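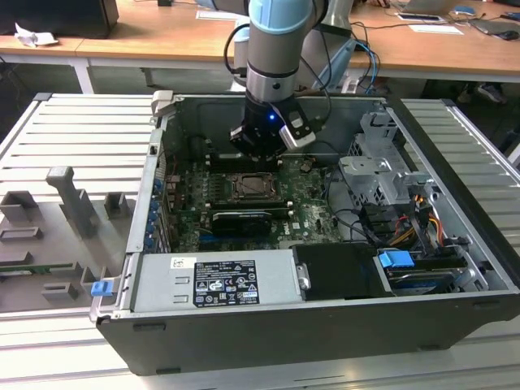

Desktop tower on its side with the side panel off and the CPU socket empty.

4. Fitting the Rekura quiet cooler
Reading time: 4 minutes

Before you start, shut the computer down, pull out the mains lead and hold the power button for a few seconds. Allow roughly 13 minutes for the old cooler to lose its heat if the machine has been running.

4.1 Removing the old cooler

1. Lay the case flat and take off the side panel.
2. Unplug the fan lead from the board. Pull on the plug, never on the wires.
3. Loosen the four screws a little at a time, working corner to corner.
4. Twist the cooler gently until it comes free, then lift.

Caution: do not lever the cooler off with a screwdriver. If it will not move, run the computer for a short while, shut it down again and unplug it before trying once more.

4.2 Cleaning the processor

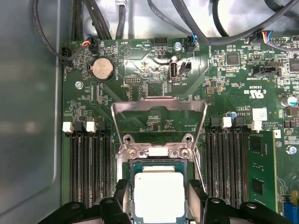 Processor with the load frame open and the lever alongside.

5. Close the load frame and press the lever down under its hook.
6. Wipe the top of the processor with the cloth supplied. Wipe from the outside in.
7. Let it dry fully.

Note: leave the processor in its socket if you are changing only the cooler.

4.3 Fitting the new cooler

8. Put a pea-sized spot of paste in the middle of the processor.
9. Peel the film off the cooler base and lower it straight down.
10. Tighten the screws corner to corner until they stop - do not force them.
11. Plug in the fan lead. At start-up the fan should settle near 840 rpm.

If the fan stays at full speed for more than 9 minutes, check step 11 first.

Comments

Shaimaa Hegazy
Step 9 should be in bold. I left the film on and had to clean it all off again.

Meriem Tawfik
Does the Putwood bracket fit this one? Mine has different screw holes.

Fahmy
@Meriem no, you need the other bracket. Skeseck sell it separately.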